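Tempeh keeps going bitter, what am I missing? 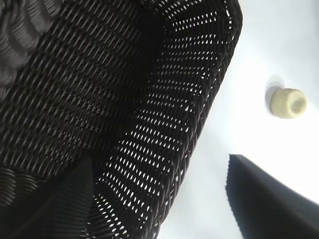
Dark woven basket, close up

Posted by Ngân Ninh

I've made tempeh at home 9 times now and I'd say most of them were lovely, but the last 2 batches came out with a bitter edge that no amount of soy sauce will hide. Same split soya beans, same Setano starter, same splash of vinegar. I simmer the beans for an hour, drain them, pat them down with a tea towel and bag them up in the airing cupboard overnight. It looks right when I slice it (white all over, holds together) but my other half won't touch it any more! Is it the starter? I opened the packet in October and it's been in a drawer ever since.

Kamil Vlček

I'd blame the drawer. Starter likes the fridge or, better, the freezer, and mine went weak and odd after a few months in a warm kitchen. Also check your temperature once the mould gets going, as it makes its own heat. I leave the airing cupboard door open from about the halfway point and move the bags apart so they aren't touching. If you've let it run too long it'll taste bitter even when it looks perfect. Steam a slice for ten minutes before frying, that takes the edge off a lot of it.

Asif Hayat

just buy it, the Tô one from the shop in Mestwood is fine

Ngọc Võ

Kamil's right about the heat. I'd add that a tea towel never got my beans dry enough, so now I tip them back in the empty pan on a low flame and stir till the steam stops. Let them cool to blood heat before the starter goes in, or you'll kill half of it. And do try a fresh packet before you change anything else, otherwise you won't know which bit fixed it. If a batch smells strongly of ammonia or goes slimy, bin it.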